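Tunwood (robot learning method)

Tunwood is a method for teaching a robot arm household tasks in which an object must be carried from one kind of support to a very different one, for example from a flat table to a coat stand. It was proposed by Anselmo Coutinho and colleagues in the Prado project. The name comes from the first test room used by the group.

Background

Many earlier methods learned one single policy from the first movement to the last. Such policies were often good at picking up a soft object but weak at placing it, as cloth changes its shape when the fingers close. The authors of Tunwood treated the grasp and the placement as two skills, which share the same camera input but are trained with separate goals.

Method

Training begins with demonstrations by a human operator, who guides the arm from a distance. Each demonstration is divided at the moment when the object leaves its first support. The second part is then labeled again with the final position of the object - this step is called back-marking - so that the placement skill learns where to go also from trials which did not succeed. The original study used 406 demonstrations, recorded by five operators.
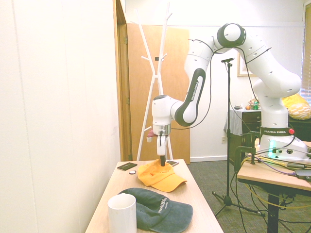
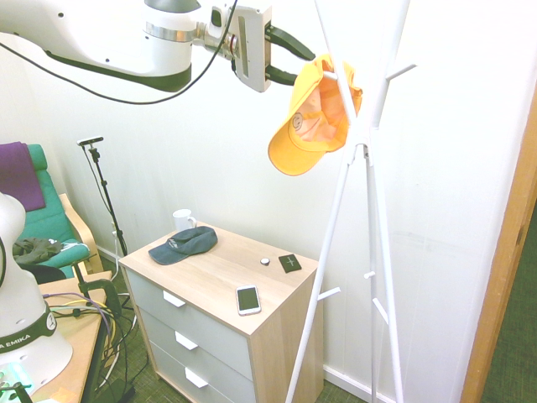 Work with a yellow cap: the gripper at the table (first) and at the coat stand (second).

At run time a small network, named Stastano, decides when to change from the grasp skill to the placement skill. It makes this decision from the camera views and the width of the gripper opening. If the opening becomes too small, the arm returns to the grasp skill and tries again, up to eight times.

Results

In 200 test trials the method placed the object more often than the single policy used for comparison. The difference was largest for caps and scarves. For stiff objects, such as mugs, it was small.

Limitations

Back-marking needs a clear final position, and the method is therefore less suitable for folding. The switching network must also be trained again when the gripper is changed - a later variant, Porkberg, reduces this work but does not remove it.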